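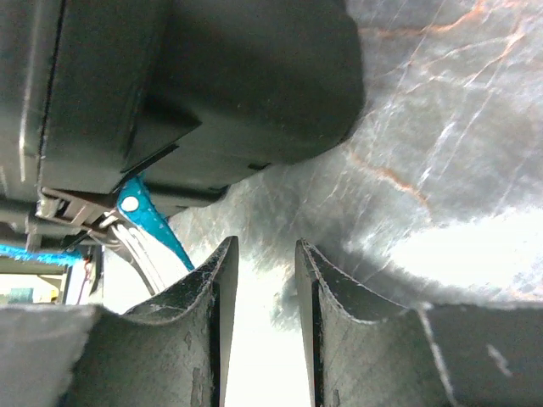

Scuffed plastic – the questions we get most

Bredeo Plastics Repair, unit 12, Morgan Street. Updated February.

What do you fix?
Housings, covers, end caps, brackets. Black and grey mostly. Cracked corners, chipped edges, rub marks. No car bumpers, sorry.

Can you get scuffs out of a matte finish?
Sometimes. Light grey marks on dark plastic are often just raised fibres or dirt and come off with warm water and dish soap. Real gouges don't. We can fill and re-texture, but the colour will never be a perfect match.

What about satin finishes?
Harder. Every sanding mark shows. Please don't have a go with the kitchen scourer first, we can tell.

The edge has gone fuzzy, is it ruined?
Probably not. Trim the loose bits with a sharp blade, then 400 grit, wet. If its getting shorter every month something is rubbing on it – sort that out before you bring it to us.

How long does it take?
5 working days for a clean and edge repair. Filler jobs longer, depends on the weather and the backlog.

Do I need to take it apart?
Yes please. Screws in a labelled bag. We lost 2 of somebody's last year and Cledwyn is still hearing about it.

Do you sell the Drirberg filler?
Yes, grey and black, tubes only. Cever primer is out of stock til further notice.

Can I just drop in?
Not Monday. Otherwise before 4, bring the job slip. Ring ext. 791 if the roller door's down.

Who do I complain to?
Cledwyn Kemeys, front counter. Bring the part and your reciept.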